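Workshop notebook, December
Print | E-mail

Back at the bench by 5 with a big mug of tea. The Sastalau geophone has settled in nicely since we bedded it on sand - I do wish we'd tried that sooner! Noise is well down on channel 16.

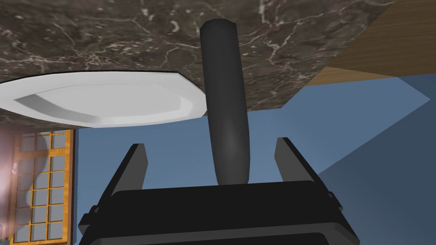

Inmaculada Marín wants the Carretero trace filtered again before we call it a small quake, as the quarry at Wosteo was blasting too. I'll rerun it at 20 Hz and leave both plots in the drawer.

Comments

Teodoro: Try the Clodero clock correction first, it drifted again.

Inmaculada: Second plot please, bigger axis labels!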